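December, late evening

Up before six because the heating had gone off again. Rutilio Arriaga came by at eight with the part and had it running by lunch. He charged me 100 for the visit and 15 for the valve. I paid him in cash and he wrote the receipt on the back of an old one.

Spent the afternoon on the insurance papers. Simurance wants 3,520 for the year, up from last time, and the woman on the phone could not tell me why. I was on hold for 39 minutes. Wrote to Wernanham for another quote – no answer yet.

Walked to the post office before it closed. Cold, no wind. The river path is shut past the bridge so I went the long way by the school. 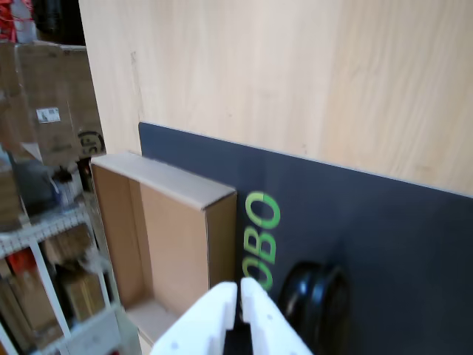

Evening

Soup and the end of the bread. Mom called and we talked over who is driving her to the eye appointment. I said I would do it if Dana can't get off work.

Read two chapters and gave up on the third. Need to buy stamps, lamp oil and a new washer for the kitchen tap. Radiator in the back room still knocks a little.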